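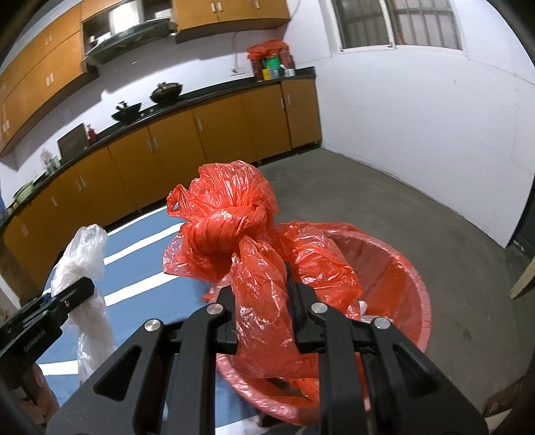

Section 4. Changing bin liners with the hand grippers

Welcome to the part of the guide that most kitchen staff end up reading first. If you have been emptying bins by hand for years, the grippers will feel slow for your first few shifts, and that is perfectly fine. At Fovenley, where we wrote most of this section, people took a week or two to stop reaching in with their fingers. Every change you make with the grippers is also a lesson for the Granach arm that will take over the evening round, so an easy, steady pace suits everybody (the arm included!).

Before you start

Check that both grippers open and close freely and that the screws at the joints are snug. Have a fresh liner within reach. The full recording set holds 50 changes, and you may spread them over as many shifts as you like.

Steps

1. Stand where you can see down into the bin. Hold one gripper in each hand.

2. Loosen the liner from the rim with both grippers, working your way round a little at a time.

3. Gather the top of the liner and twist it until it holds its shape.

4. Close the jaws of one gripper on the twisted part, below the gathered top. Keep the other gripper free for the new liner or for any loose plastic.

5. Lift straight up and pause once the bag is clear of the rim.

6. Set the bag down, open the jaws fully, and fit the new liner. Fold it well over the rim so that it stays put.

Note: If the plastic slips, just let go and take hold again. You don't need to start over or throw out the recording. Slips are useful to us, and Divya Rao on the training desk would much rather have them than not.

Caution: Never lift a bag that holds broken glass or hot oil. Put the grippers down and follow your kitchen's usual rules.

What changes on your shift

Once the arm is running, it will make the evening round on its own. You will still sort the waste, tie up anything that leaks, and decide when a bin can't wait. Hours are not cut during the first 20 weeks, and the time saved goes to prep or to an earlier finish on Friday. If the arm stops with a bag in its jaws, press the gray release button and finish the change by hand, then write the time in the shift book. For error code 169, see Section 7.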